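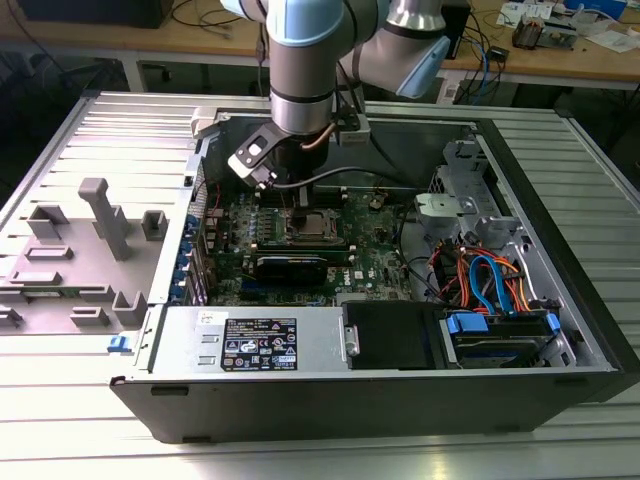 Kurninov parallel gripper, reviewed for PC teardown

We bought two of these for the Pradthorpe line, where retired desktop towers are stripped for parts. List price is $3,961 each. The adapter bracket is a separate item at $349 and should be budgeted from the start, as the gripper does not bolt to our arm without it.

Setup took most of an afternoon. The manual covers the wiring well and payload poorly. Ciarán Madigan reworked the tool offset twice before the fingers closed square on a processor lever.

Over 1,012 cycles on mixed cases, memory modules and caddied drives came out reliably. Cable bundles did not. The fingers are too wide to separate a single SATA lead from the power wiring, and we still unplug those by hand. Plan labor accordingly.

Compared with the Muser unit we had on loan - stronger, but bulkier at the wrist - the Kurninov reaches further into a tower laid on its side. Mac Suibhne quoted spare fingers at a three-week lead time. Order a set with the gripper.

Rating: 4 out of 5. Would buy again for boards and drives.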